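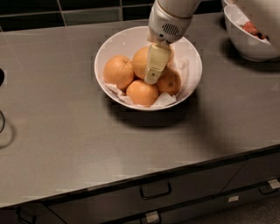
Figure 6.1 Oranges in a white bowl.

Chapter 6
Editions, Proofs and Numbering

6.1 Scope of the chapter

Chapter 5 dealt with the preparation of plates, blocks and screens. The present chapter deals with what is printed from them and how the resulting sheets are recorded. The terms introduced in this section are used without further definition in Chapters 7 and 8.

An edition is a set of impressions taken from the same matrix, in the same state, on the same paper and in the same inks, and declared by the artist to be complete. The declared size covers the numbered impressions only. Proofs are recorded separately, and a full statement of an edition gives both.

6.2 The numbering fraction

Numbered impressions carry a fraction in pencil, usually at the lower left below the image. The upper figure identifies the sheet and the lower figure gives the size of the edition. A sheet marked 27/40 is the impression numbered 27 in an edition of 40. The upper figure does not reliably show the order of printing. Sheets are often stacked, dried and signed in a different sequence from the one in which they left the press - a point to remember when reading older dealer catalogs, where low numbers are sometimes priced higher without technical grounds.

The lower figure is fixed once the edition has been declared. If more impressions are wanted later, they form a second edition and must be marked as such.

6.3 Classes of proof

A trial proof is pulled while the matrix is still being worked. A state proof records a definite stage in that work. The bon à tirer, or B.A.T., is the impression the artist approves as the standard for the printer to match. Artist's proofs, marked A.P., agree with the edition in quality but fall outside the numbering. Printer's proofs, marked P.P., are kept by the shop. 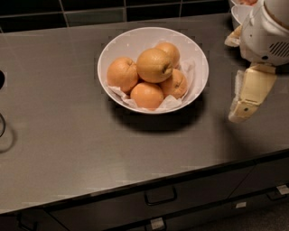
Does a larger edition always mean that the last sheets are weaker?
It depends on the matrix. A drypoint burr wears quickly and may show loss before 25 impressions, while a steel-faced copper plate can give 300 with little visible change.

6.4 Workshop records

The edition sheet, sometimes called the documentation sheet, lists the matrix, paper, inks, number of impressions, proofs by class, and the fate of the matrix after printing. Practice differs among shops. The Ketis workshop enters rejected sheets by number and reason, while Nwankwo Editions gives only a total. The Dovisura print collection files the edition sheet with the impression itself, under the same accession number.

Cancellation is recorded last. The plate is scored or drilled, and one impression is taken from it as evidence. The Jekley portfolio, studied in Section 6.7, includes such an impression for each of its plates.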